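Marit Björklund
The kitchen cupboard has been emptied onto every flat surface we own. This thread will be about bowls. Mute me now if you need to.

Marit Björklund
Background for new followers: when we moved to Holmgren Street I bought a set of small bowls. I thought they'd do for olives. In the years since they have held olives once.

Marit Björklund
Things they have held: one egg yolk. Screws from the dishwasher door. A tooth (child's, planned). Sourdough starter during the period we don't discuss. Half a lime, for so long that it stopped being a lime.

Marit Björklund
They're a rounded square, which the shop described as "space saving". They do save space in a cupboard, in the sense that they fit into a corner and you never see them again.

Marit Björklund
The lids are a separate matter. I have found 4 lids this morning and not one of them fits a bowl. One belongs to a casserole we gave away in Ballarat. I've put it back in the drawer, obviously.

Marit Björklund
Rule for today, agreed at breakfast: everything comes out, and only what we use goes back. By ten o'clock "use" had been redefined to include "might use" and "was a present".

Marit Björklund
The present category is enormous. My aunt has a loyalty card at Mallness and she isn't afraid of it. We own a fondue set, a second fondue set, and a pronged thing that I believe is for corn.

Marit Björklund
Anyway, the bowls. I wanted to see them apart from the rest of the rubble, so yellow, orange and green got the white table to themselves. They look much more respectable with some room around them. Most of us would.

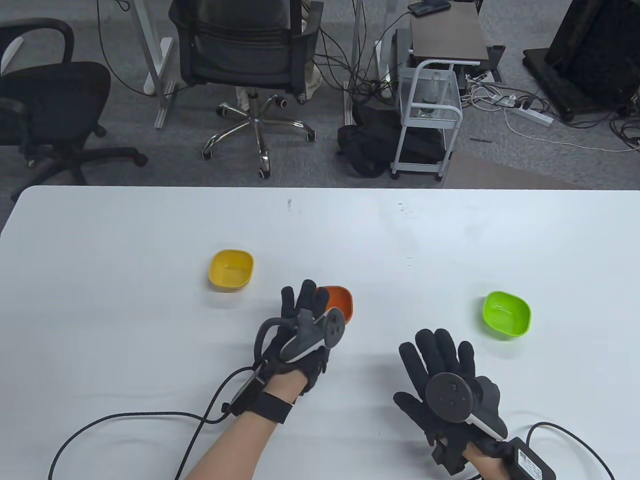

Folke Halvorsen
Yellow for salt, orange for garlic, green for whatever you chopped too much of. I've cooked that way for 30 years and I'd be lost without mine. Don't you dare put them in the op shop box.

Marit Björklund
Folke has now been in my replies twice defending the bowls and I have to admit it's had an effect. I went and stood near the op shop box with them and came back again.

Marit Björklund
The trouble with the salt-garlic-leftovers system is that it assumes a person who chops things before turning the stove on. I'm a person who chops the garlic while the onion is already burning and shouts for someone to stir.

Marit Björklund
But I can see the appeal. On television they've always got their little bowls lined up and they tip them in one after another, very calm. Then somebody else washes the little bowls. I think that's the bit I'd enjoy.

Marit Björklund
Lorne Desjardins has messaged to ask if they stack. They do. The problem is that as soon as they're stacked you only want the one at the bottom. I have no explanation for it and neither does he.

Marit Björklund
Lunch break. Ate crackers standing up, off a fondue plate. Points to the fondue set.

Marit Björklund
Back at it. The cupboard shelf is 80 centimetres wide, I've measured it for a pull-out rack, and the rack at Grendum comes in every width on earth except that one. There's a Kundomex version that adjusts, but the reviews keep mentioning fingers.

Marit Björklund
So no rack. The new arrangement is plates on the left, mugs on the right, and small bowls at the front where I can reach them. In previous years the front was reserved for a gravy boat we were both slightly scared of.

Marit Björklund
The gravy boat is in the box. There was no ceremony. If you're my aunt and you're reading this, it broke.

Marit Björklund
Several people want to know about the colours. No, I wouldn't choose them today. I bought them in my cheerful phase, along with a lime green kettle that has since passed on. I did look at plain white ones last September and they made me feel like I was at the dentist.

Marit Björklund
Final count for the op shop: one box, mostly fondue. Final count for the cupboard: the door closes. It hasn't closed on its own since we got here. I opened and shut it a few times, just to hear the click.

Marit Björklund
The bowls are staying. Yellow has gone straight to work as a salt bowl, as instructed. Orange is on garlic. Green is holding the dishwasher screws until somebody in this house decides whose job that is.

Marit Björklund
Linen cupboard on Friday. There are fitted sheets in there for a bed we sold.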